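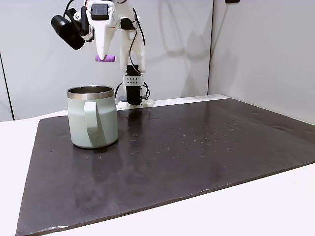

Seredura – a picture book in linocut and ink
Student project report by Senad Stan
Printmaking and Illustration, second year

Why I chose this project

I have drawn for as long as I can remember, but until this year I had never made a picture by taking something away. In our first lino workshop I cut a very wonky heron, pulled one print and wanted to do nothing else! So for my project I set out to make a short picture book, Seredura, set in a marsh town where the birds run the ferries.

Getting started

I filled a sketchbook with reeds, boats and wading birds before I cut a single line. Most of these came from walks along the canal at Skaseck, where the herons are used to people and will stand still for ages (the coots will not). My tutor, Ms Stubbs, told me to draw with a thick brush pen so that I couldn't fuss over feathers, and that changed the whole look of the book.

Cutting and printing

Each picture uses 3 blocks: a pale one for the sky and water, a middle one for the reeds and a dark one for the outlines. Lining them up was the hardest part. My first attempts drifted so badly that the ferryman had two beaks. I made a card frame with pins in the corners and after that things went much better, although the harbour picture is still slightly off on the left.

I used soft grey lino for the big shapes and the harder brown sort for the lettering. The paper is 200 gsm, which took the ink well but curled overnight until I weighted it down with atlases. The green is my own mix, and I was silly enough not to write down the amounts – the last few prints are bluer than the rest, and I rather like them.

The words

The story is about 800 words long and follows Virine, a young bittern who is afraid of deep water. I wrote it after the pictures were planned, so some pages have a lot of text and others only a line.

What I would do next

I'd love to try a night scene printed on black paper, with the light coming only from the boats. I have also started on a cover in two colours. It should be ready to hang with the other work in February, once I have recut the title, as I forgot to reverse the letter S.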